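I got my first noise fine in December, and I've decided to tell you all about it before somebody else does. (Yes, me. The person who complains about leaf blowers in this very newsletter.)

It was my sister's going-away party at the flat-roofed hall behind Doherty's, the one everyone in Tostmont has rented at least once. We had it until midnight, or so I thought. The rental form said midnight. The town ordinance says 11 p.m. for amplified music, and those two pieces of paper have apparently never met. At 11:20 a very polite officer was standing next to the cheese table asking who was in charge, and my whole family pointed at me without a second's hesitation.

The ticket was $219. I paid it, I grumbled, and then I did what I always do when I'm mad at something, and read the entire ordinance in bed with a bag of pretzels. It's eight pages long and I learned a lot, so let me save you the crumbs.

First, the quiet hours. The rule changed last summer and I completely missed it. It used to be midnight all year for private halls and 11 for backyards. Now it's 11 everywhere, and 10 if you're outdoors within sight of the creek houses. The hall's form is an old one. I called and asked them to fix it, and the woman who picked up said I was the second person that week, which made me feel a little better and a little worse.

Second, the fine belongs to whoever signed. Your cousin with the speakers is off the hook, and so is the DJ. If you put your name on the rental form, the ticket has your name on it too. A second one within a year gets a lot more expensive - the top of the scale is $3,000, and yes, I read that line several times. That top number is for what the ordinance calls a "repeat nuisance gathering," meaning officers have been to the same address over and over. My sister's party had a karaoke machine and a ham. Still, I'd like to stay well away from that end of the chart.

Third, and this one surprised me, you can ask for a warning to be put on file before your party ever happens. Well, that's my name for it. The town calls it an event notice. You fill in a single page with the address, the hours and a phone number somebody will pick up, and if a neighbor complains, the dispatcher calls that number before sending a car. Liam Geraghty at the town clerk's desk walked me through it and told me hardly anybody uses it. It's free! I would have turned the music down in ten seconds flat if my phone had buzzed.

I also want to say something about the neighbor who called it in, because there's been some muttering. I know who it was, and so do half of you, and I went over there with what was left of the ham. Aoife Brophy has a baby who is two months old and a bedroom window that faces the hall's side door, the door we'd propped open all night on account of the heat. She'd waited until 11:15 to call. I wouldn't have lasted that long. We had coffee, I held the baby, and she has asked me to pass along that she likes music fine and would just love for that side door to stay shut.

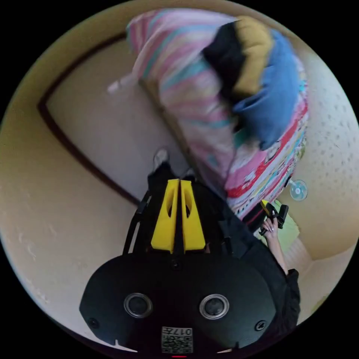 Vol. 8, No. 2 - Page 3

So I'm trying to get a couple of things moving before graduation season, when every hall and backyard in town is booked solid. I've asked the clerk's office to send the new hours to each place that rents by the evening. The Fineo Room already has them posted by the light switches. Nirnetti says they'll add a line to their confirmation email, and they've started asking bands to do the loud set first and the slow stuff last, and I think that's a pretty great idea for anybody over forty anyway.

I'd also like to see the fine come down for a first ticket, or at least have a warning come before it. There's a public comment period open at the clerk's desk right now and you don't need to show up at a meeting to use it. A note with your name and street is enough. If you think the fine should stay right where it is, write that down too. Aoife's already sent hers in, and she and I don't agree on all of it.

If you want a blank event notice, I have a stack on my porch in the blue bin. Take one, take a few for your block. And if you're renting the hall behind Doherty's this spring, please check which version of the form you've been handed, because mine's still in the drawer with "midnight" circled in pen.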